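Manuals > Furosholm two-tier produce stand > Section 4: Filling the stand

4. Filling the stand

You have built the stand, and with luck there are no screws left over. Start with the upper tier. Fruit goes up there and vegetables go below. Set apples in rows with the best ones at the front, where customers will judge the rest by them.
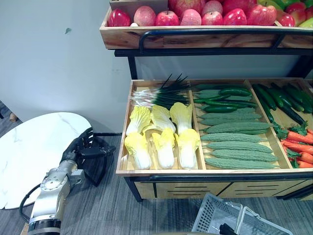 Text: Orhun Karabulut
Checked by: Eero Aaltonen

4.1 Lay the trays in place before you put anything in them. A full tray weighs more than your optimism allows for.

4.2 Place the leafy items at the end of the lower tier. Green onions go at the back with their leaves fanned out. Napa cabbage sits below them and may lean over the front edge.

4.3 Lay bitter melons side by side. Cucumbers can go behind or on top, at an angle.

CAUTION: Do not hang anything from the curved black rail. It holds apples back and has no other ambitions. 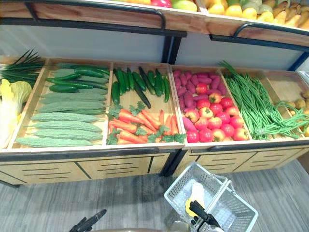
Fig. 7. Both tiers filled, basket on the floor in front.

4.4 Put carrots in with cucumbers if you are short of bins. Tuck a little parsley among them.

4.5 Heap the long beans. A few may drape over the edge of the bin. Straightening them is a hobby, and we can't support it.

4.6 Potatoes go in the end bin. Sweet potatoes share with something round and red.

NOTE: The Enora artificial produce set (item 416) does not wilt. It does gather dust. Wipe it with a damp cloth and keep it out of the staff lunch. 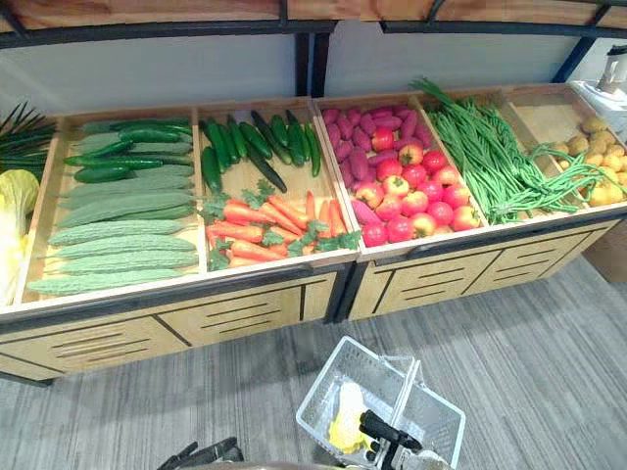

Section last changed: 26 January 2019

4.7 Walk the length of the stand and look at it from the cabbage end. Turn any melon that points the wrong way.

4.8 Check that nothing covers the black slots in the front panels. Price cards always end up there. 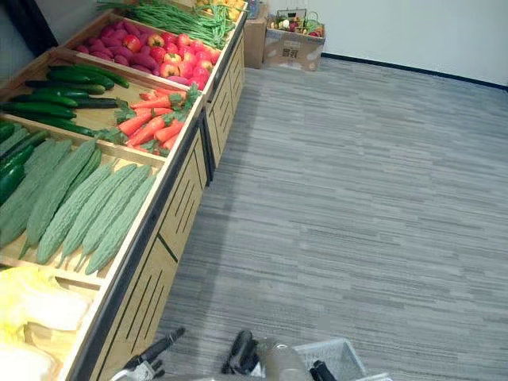 Fig. 8. Lower tier: cabbage nearest, beans at the far end.

4.9 If a tray rocks, empty it and reseat it. Folded cardboard is not a listed part, however well it works.

Related sections
Section 3: Fitting the overhead shelf
Section 5: Price rails and card holders
Enora produce set, item 416: contents
Pluveo basket rack: set-up
Spare dividers, item 232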